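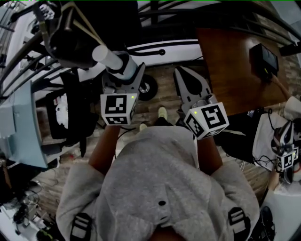

A hand-held gripper in each hand, looking down.

Birndale floor, hand-held gripper work — monthly walk-through, August
Site: Lurlow, Birndale
Form: 14, people and floor

1. Walkways and cables
Cables off walking routes: NO. Black cables lie on the floor beside the equipment. People carrying two grippers watch the grippers, and their feet get what attention is left. Tape or reroute before the next shift.
Casters locked on anything parked: NOT CHECKED. Ask each station to do this at the start.
Shoes closed, laces tied: OK.

2. Hands and arms
Both hands are now full for most of a shift. Before the changeover people had one hand free for a door or a rail. Two of them told me they miss that more than they expected to.
Sleeves clear of the fingers: OK. Pushed up or rolled, either is fine.
Straps and drawstrings short: COMMENT. Hood strings should be tucked in or taken out.
Set grippers down before using a screen: COMMENT. Agreed at the last meeting, not yet on the wall card.
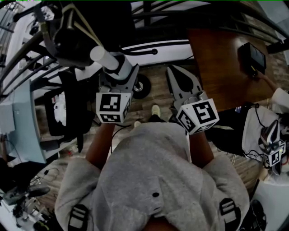

The wall card is still the old one from Flidora and covers lifting only. Lifting is a small part of the day now. Sore wrists and stiff necks are what people report, so the new card should start there. Draft wanted before the next walk-through.

3. Breaks and rotation
Longest stretch with grippers: 25 minutes, then a change of task. Mostly kept to. It slips in the last hour, when people want to finish a set.
Rotation sheet filled in: NO. Left blank for the afternoon.
Job titles: not a safety point, but it came up again. Several people hired as packers now spend the whole shift showing tasks with the grippers and would like that in writing. Passed to the office.

4. Shared space

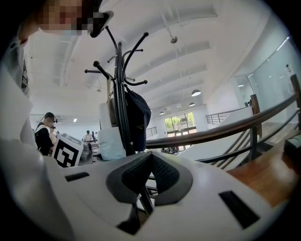
Photo: Turunen site records

Stairs and handrail clear: Keep them that way. No one takes the stairs with a gripper in hand or a headset on.
Bags and coats on the stand: OK. Nothing hung where a strap can catch a gripper.
Talking to someone in a headset: COMMENT. Speak first and wait for an answer — do not tap a shoulder.

5. Equipment
Arm clearance marked on floor: NO. Order tape, 2000 mm line.
Stop button tested: OK at 900 hours. Next test due with the service visit.

Open items: cables, wall card, rotation sheet, floor tape. The first one is to be closed today.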